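Table plans, round two
8/28/19

Gwenllian Wogan and Tài Huỳnh are getting married at Romville next year, and I have been given the table plan. I did one for my cousin and wrote it up here at the time. Several people wrote in to say the method fell apart with round tables. They were right, so these are my revised notes.

Romville has two rooms. The larger one takes 15 round tables, and the venue quotes 8 guests to a table. I would treat that as a ceiling. It assumes narrow chairs, no high chairs and no one who needs to get out in a hurry to give a speech. Gwenllian's list includes two babies and an uncle with a walking frame, so three tables drop to seven and one drops to six.

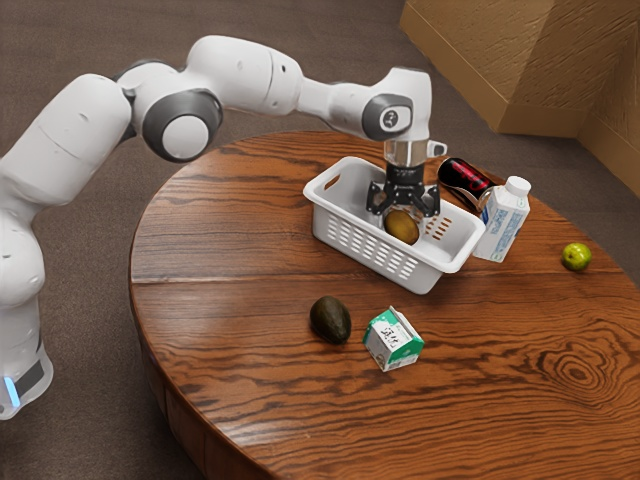

The next constraint is what goes in the middle. The food is coming from Lâm, and Tài's mother has chosen sharing dishes, so each table needs room for serving plates as well as flowers, water, wine and bread. On a round top the centre is the part furthest from everyone, and whatever sits there decides how much is left. A white plastic basket near the middle of a round wooden table, like the one under the arm, makes the point well enough: the usable part is the ring around it, and a serving dish has to fit inside that ring with the place settings. I cut paper circles for the plates and a square for the flowers and moved them about on my own table for an evening. The flowers lost. They are now going on the window sills, and Gwenllian has agreed to this in writing.

Chair hire is with Kasen. Their quote came to 1,070 pounds including linen, delivery and collection the next morning. Collection the same night costs more, and the venue does not ask for it. Check this before you sign, as the default box on the order form was the same night.

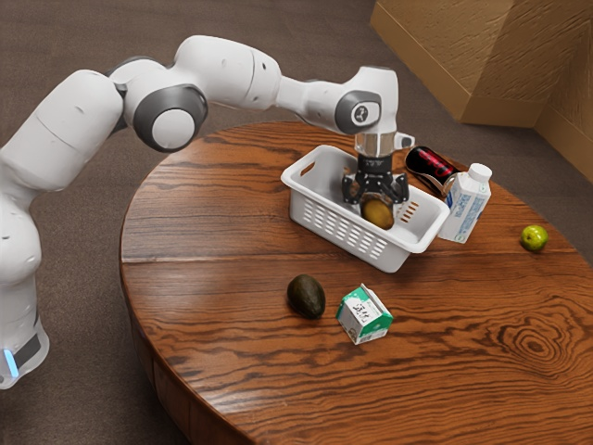

The gripper down in the white basket, on the round table.

As for who sits where, last time I began with families and filled the gaps with friends. This time I began with languages. A fair number of Tài's older relatives are most at ease in Vietnamese, and Gwenllian's grandparents speak Welsh to each other and English to everyone else. I marked each guest with what they would choose to speak over a two-hour meal. Then I placed the people who speak two of the three, one on each side of any join. There were fewer of them than I had hoped — and one is the groom.

The timings follow from the food. The kitchen wants 30 minutes between courses. Speeches go in the first gap, and the one after that is left alone so that people can get up and change places. Last time I filled both and the room went quiet by the main course.
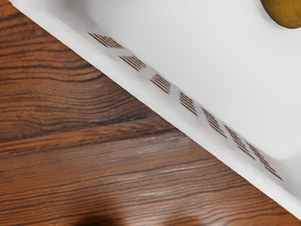 The microphone is from Trulent. It is a single handheld unit with a spare battery pack. I asked for a stand as well, as two of the speakers will be holding paper. The sockets at Romville are on the long wall only, so the top table goes there and everything else is numbered outwards from it.

Numbering is worth a short note. Run the numbers in rows, left to right from the door, and put the same plan on both sides of the board. Snaking them saves the staff a few steps and confuses every guest. 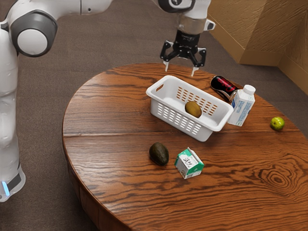
What remains is the late replies. I have kept one seat free on each of four tables, near the edge of the room, and will not release them until the caterer's final date. If they stay empty the chairs come out and the settings are spaced wider. The plan is in a spreadsheet with one row per guest and a column for the table number, and a second sheet counts the meals. I will post a blank copy once Gwenllian has finished moving her colleagues about.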